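# The Fit of the Bag

By Ka-ming Au

The liner in a small wastebasket is a thin film tube, sealed at one end, that has to do two jobs. It has to keep liquid off the walls of the bin, and it has to come out in one piece when someone pulls on it. Most liners do the first job without trouble. The second depends on how the bag was fitted, and fitting is a step that few households give any thought to.

Mawuli Bawa has given it a good deal of thought. He managed cleaning supplies for the Durnen office park in Berkovton for 23 years, a site with 140 desk-side bins on its inventory when he retired. His complaint was always the same. The bags were bought by capacity, the bins were bought by looks, and the two numbers on the two invoices had no useful relation to each other.

"Capacity tells you how much water the bag would hold if you hung it up and filled it," he says. "It doesn't tell you if the bag will go over the rim."

## Measuring the opening

The figure that matters is the perimeter of the rim. A flat bag has a mouth twice its printed width, so a bag printed at 18 inches opens to a loop of 36. If the bin measures 30 inches along the outside of the rim, that leaves six inches of slack, which is plenty. If the bin measures 35, the bag will go on, but the film will be under tension at the corners and may split there on the first heavy load.

A soft tape measure gives the perimeter directly. A piece of string works too. Measure the outside of the lip, where the film will lie, and take the reading at the widest point.

Depth is the second figure. The bag must run from the floor of the bin to the rim, over the lip, and down the outside. Add half the width of the base as well, as the sealed end of a flat bag has to spread out to cover it. A bag cut too short hangs above the base like a hammock. The load then rests on the bottom seal, the weakest part of the bag, and the bin contributes nothing.

## Square bins and round bins

Round bins are forgiving. Tension spreads evenly along the lip and slack can be gathered anywhere. Square and rectangular bins with rounded corners need more care. The corners take the strain, and the film tends to bridge across the straight sides and trap air behind it.

Trapped air is the usual reason a fresh liner rises out of the bin. Bawa's method is to push the center of the bag to the floor with a closed hand, open the fingers, and work the film toward each corner in turn. The air leaves upward between the film and the wall, so the mouth should not be cuffed tightly until this is done. A bin with a small vent hole near the base avoids the problem, but vents let out anything that leaks from the bag.

Taper matters as well. A bin that narrows toward the bottom releases a full bag easily, as the load moves into a wider space on the way up. A straight-sided bin holds the bag by suction and friction. Bawa kept a few of these at Durnen and remembers them mainly for torn bags.

## Clear walls

Transparent bins have one practical merit, and it has little to do with style. The fitting can be checked from the side. Air pockets, a hanging seal, or a leak pooling on the base can all be spotted without lifting the bag. The cost is that clear plastic shows scratches and detergent film sooner than gray or black. Wash it with a soft cloth and plain dish soap, rinse it well, and dry the inside before a new bag goes in. Film clings to a damp wall and will not slide down it.

The lining itself is best done with the bin on a table. At floor level the person fitting the bag looks straight down into it and cannot see the walls. At table height the base, the corners, and the outside of the cuff are all in view.

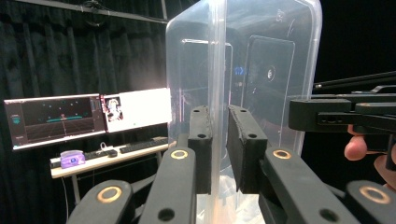
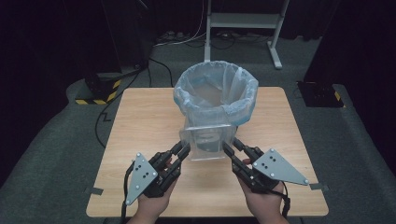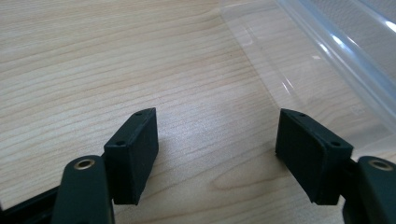
Cuff depth is where Bawa and the bag makers disagree. The sheet packed with Bravurow liners calls for a cuff of 3 inches on every size. Bawa regards that as too much for a small bin, where it takes length from the bag and leaves less film for the base. A bag with slack in it will form its own collar, like the collar on the pale blue one in the second picture, crumpled thickly over the rim of a clear, boxy bin. Crumpled film grips a lip reasonably well. Bawa would still gather the excess at one corner and twist it once, so that the rest lies flat and the person emptying the bin has a single place to grab.

The twist should sit on the outside of the rim. A knot is firmer, but it has to be cut or picked open before the bag can be tied shut, and many people will tear it instead. Bands are the other option. Chang, the supply house that served Durnen, sells a flat elastic band for rectangular bins under stock number 191. Bawa tried it on the kitchen bins and kept using it there. On the desk bins he found that it rolled upward when the bag was changed and ended up in the trash with the old liner.

Thickness is a separate question. For paper, wrappers, and tissues, the thinnest film sold will do if the perimeter is right. Coffee grounds and fruit call for a heavier gauge, and for emptying the bin daily, full or not.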